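Budget for hand-held grippers: how many spare fingertips and pads should we plan for?

Asked in: Equipment and purchasing
Jun 29, 2020

Hello all. I am preparing the equipment plan for a small group which collects manipulation data with hand-held grippers, in ordinary homes and not in a laboratory. I have experience with purchasing for a workshop, but this kind of tool is new for me, and I would be grateful for the opinion of people who have already made such a budget.

The plan at the moment is as follows. We want 16 grippers in total, working in pairs, so each operator holds one in the left hand and one in the right. The tasks are kitchen tasks: sorting cutlery, putting things into a basket, folding cloths, opening boxes. We have an offer from Donik for complete grippers, and another offer from Batano, who sell the body and the fingertips separately. The Batano body costs less, but when I add the fingertips and the pads the difference becomes small, and I am not sure I have added everything.

My questions are the following:

How many spare pads do I have to plan for each gripper? The seller tells me one spare set is enough for a year, but a seller of complete grippers has perhaps a reason to say a small number so the offer looks good.

Should I pay for soft pads with ridges, or is a flat rubber pad enough for kitchen objects?

Is it wise to keep complete grippers in reserve, or only parts?

The money is decided in one time and I cannot ask again before April. So I prefer to plan a little too much than to stop the work because of one small piece of rubber. The reserve I have is 600 euros for consumable parts, and this must cover everything, also screws and cleaning material. Delivery from both firms is included in the offers, but only for the first order. I forgot this at the beginning and had to make my table again.

Thank you in advance, and please excuse my English where it is not correct.

Answer 1 (marked as helpful)

We use 11 grippers of the same general type, so our situation is near to yours but not equal. I can tell you what we spent and where I made a mistake.

My first mistake was to count spares per gripper. It is better to count per operator and per task. Two of our operators press very hard, and their pads were finished long before the others. The grippers which went out for cloth folding came back nearly like new. If you divide the spares equally, you will have a drawer full of pads for people who do not need them and an empty drawer for the others. Put all the spares in one box and write in a list who takes what. After some weeks the list is your real budget.

For the number: I would start with three spare sets for every pair of grippers, and more only for the tasks with hard edges or thin objects. One set for a year was not enough for us in any task except the folding. I do not say the seller is dishonest – he probably thinks of a robot which closes always with the same force, and a tired person at the end of the afternoon does not do this.

About flat or ridged pads, it depends on what you pick. With boxes and cups we saw no difference which would justify the price. Thin round objects are another story. We bought flat pads from Pumia first, because they were cheap, and spoons and pencils turned between the fingers. The operators corrected with the wrist all the time, and a good part of these recordings we could not use. When you calculate the cost of flat pads, please calculate also the hours of the people.

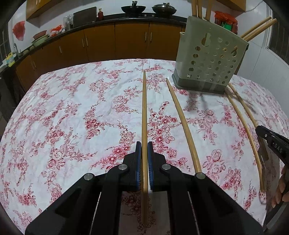 Cutlery sorting is the task I would use for testing an offer before you sign it. Ask each firm to lend you one pair for a few days and let your operators work with the thinnest thing you have in the plan, on the kind of table they will meet in real homes. For us it was chopsticks and a utensil basket. A wooden chopstick gives the pads very little surface to hold, so the two blue ridged pads have to meet exactly in the middle, and if one fingertip is a little crooked you notice it at once. Look also at the joints. On this type you have round pivot pins, two on each side, and I would ask in writing whether the pins and the linkage arms can be ordered alone or only as a complete front part. In our case the answer was "only complete", and we learned it after the order. A cloth with creases is a good surface for the trial too, better than a bare desk, if your homes will have tablecloths.

About the reserve: keep one complete pair and the rest in parts. With 16 grippers in the field I would not go lower than one pair. When a gripper has a problem in somebody's kitchen, the operator cannot repair it there, and if there is no pair to exchange, the visit is lost.

Your 600 for consumables is possible but tight. Put the screws and the cleaning cloths on another line of the budget if your rules allow it. They are cheap, but they are forgotten in every plan, and then they eat the money for the pads.

Answer 2

just buy the donik ones, complete. separate parts always cost more in the end and you lose time with fitting them

Answer 3

I agree with most of the first answer, but not with the number of spares. Three sets for each pair is a lot if the pads get old in the box. We kept ours in a room with direct sun and after one summer the rubber was hard. If you buy so many, keep them dark and write the date of arrival on each bag. Or ask the seller to deliver in two parts with one invoice. Jenkins did this for us without extra cost, although they do not sell the grippers, only pads and small hardware. They were slow to answer by mail but quick by telephone.

One more thing for your table: left and right. Check if the fingertips are the same piece for both sides. With ours they were mirrored, so one "spare" was in fact half a spare. It is a small line in the catalogue and I did not see it.

Comment from the person who asked

Thank you, this helps me very much. I have written to Batano about the pins and about the mirrored fingertips. They confirm that the pins can be ordered alone, in bags, but for the fingertips they must ask the factory. From Donik I have no reply yet. I will ask both for a pair on loan and make the trial with thin objects before I fix the numbers. The screws I have now moved to the line for general tools.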